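Ticket 188: Sponsor letters not reaching families at the Timdale school
Opened by: Ruth Cusi, sponsor relations
Assigned to: Tharun Mathew
Priority: normal
Status: closed

Problem as reported

Ruth Cusi: Sponsors of the Timdale girls' school have been writing in to ask why they get no answer to their letters. I checked 25 sponsor accounts. In nine of them the letter shows as "sent to school" in Velel, but Annapurna Kaimal, the head teacher, says none of those letters are in her download folder. The other 16 came through as normal. All of the missing ones were written in August.

Steps to reproduce
1. Log in to Velel as a sponsor with a pupil in Grade 9 or 10.
2. Write a letter and press Send.
3. The status changes to "sent to school" within a minute.
4. Log in with the school account and open Letters, New. The letter is not listed.

Letters to pupils in Grade 8 and below work.

Log

Tharun Mathew, 9:40 am
Confirmed with a test sponsor and a test pupil. Grade 8 arrives, Grade 9 does not. The letter is in the database with the right pupil number, so nothing has been lost. Please ask sponsors not to send theirs again or the girls will get two copies.

Tharun Mathew, 11:15 am
The school account has a list of grades it is allowed to see. When Timdale was first set up it stopped at Grade 8, and the list was never changed after the two upper grades opened. Pupils were moved up in August and their letters went with them. Annapurna can see the girls in the register, which uses a different list. That is why it was not noticed sooner.

Ruth Cusi, 11:32 am
Does this affect report cards too? Monique Maillard is preparing the sponsor mailing and needs to know before she prints.

Tharun Mathew, 11:50 am
No. Report cards are uploaded by the school and go the other way. Monique can go ahead.

Monique Maillard, 1:05 pm
Thanks. I will hold the Grade 9 and 10 envelopes anyway until the letters are sorted out, so that replies can go in with them. The lower grades are going out as planned.
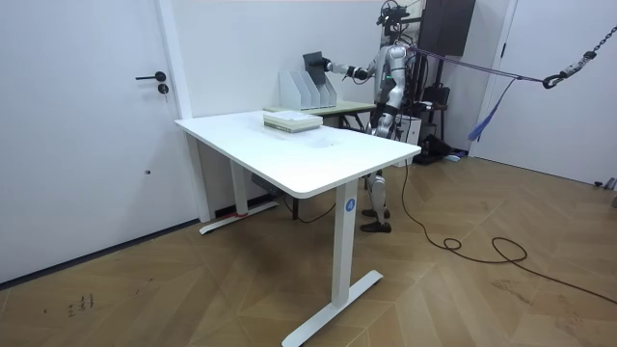 Fix applied
1. In Velel, open Schools, Timdale, Access.
2. Under Grades visible to school, tick 9 and 10. Save.
3. Open Letters, Maintenance and run "Rebuild school inbox". Choose Timdale only — running it for all schools takes most of the night and slows down the sponsor pages.
4. Ask the school to log out and in again.

Tharun Mathew, 2:20 pm
Done. Test letter now shows. The nine letters are listed under New with their original dates.

Annapurna Kaimal, by email, 4:10 pm
I have all nine. The connection is slow this afternoon and two would not open, the ones with attachments. I will try again when the other office has gone home. The girls write replies in their English period, so please tell sponsors to allow some weeks.

Tharun Mathew, 4:25 pm
Made smaller copies of both attachments and put them on the same letters. The originals are kept.

Annapurna Kaimal, by email, 5:02 pm
Both open now. Thank you.

Follow-up
Jessie Baird to check the grade list for Skokik, where a Grade 9 is also being added. Ruth to write to the sponsors concerned using the standard delay letter. Closed by Tharun Mathew. Reopen this ticket if another letter goes missing at Timdale, and start a new one for any other school.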